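Gesside Sidewalk Robot Program: Frequently Asked Questions

Who must follow these rules?
Any operator running delivery robots on public sidewalks in Gesside, including contractors working under another firm's permit.

How must a robot behave behind a pedestrian?
It must match the person's walking pace and stay at least 3 meters back. It may pass only where the sidewalk is wide enough, and never between a pedestrian and the curb.
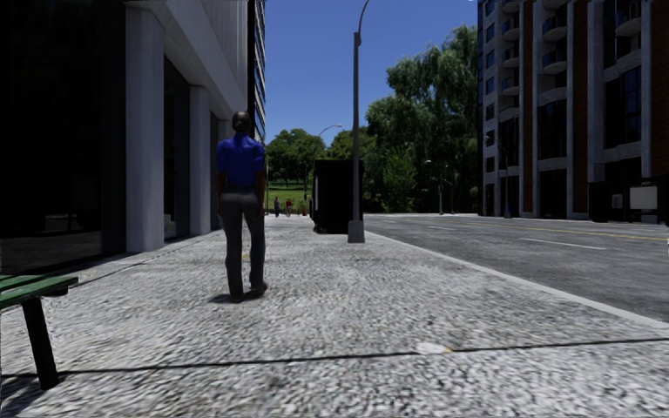 Simulated sidewalk with a pedestrian walking ahead.

Is simulation testing required?
Yes. Operators must complete 70 simulated runs before requesting a street trial. Runs must include benches, lamp posts and building columns.

How soon must an incident be reported?
Any contact with a person must be reported in writing within 7 days to Ebise Teshome, Permits Office.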